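Ticket: Pink cloths won't fold square
Opened July 12, 2019. Product: Gesta folding cloths, pack of 2. Status: open

Complaint: edges don't meet when folded. Customer blames the wash. I doubt it. The Brillex leaflet says "stays true for 100 washes" and I don't believe that one either, but a bad fold looks the same as a bad cut until you open the thing up.

1. Checked the corner. The outline comes to a fair right angle. The layers are what's off: a darker strip down the right side doesn't line up with the broad part next to it. 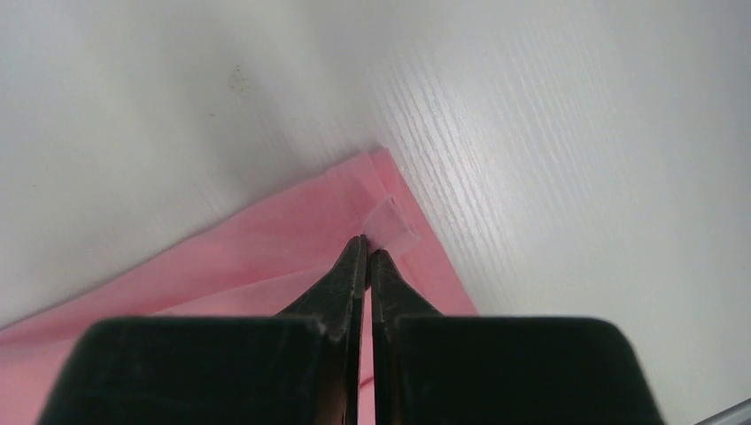
Photo: Moncrieff Linen Desk

The customer calls this a cutting fault. Could be. Could also be a fold put in crooked. A crease runs between the two layers near the tip, and I can't tell a border from a sloppy fold on looks alone. Not signing off on a refund for that.

2. Laid it out long across the white table, blue and white laundry left in the basket. Still bunched in the middle, with more creases down by the lower end. Any measurement taken like this is worthless, whatever the Anthorpe store wrote on the return slip.

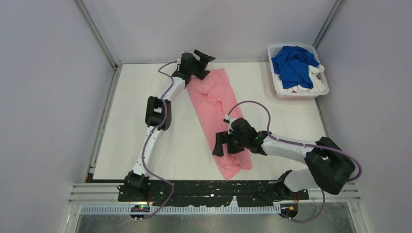
3. Next: smooth from the middle out, press, then measure both long edges. If they differ, I'll change my mind. Until then, cause is "unknown", not "shrinkage".

Moncrieff Linen Desk | Contact us | © 2019 | Back to top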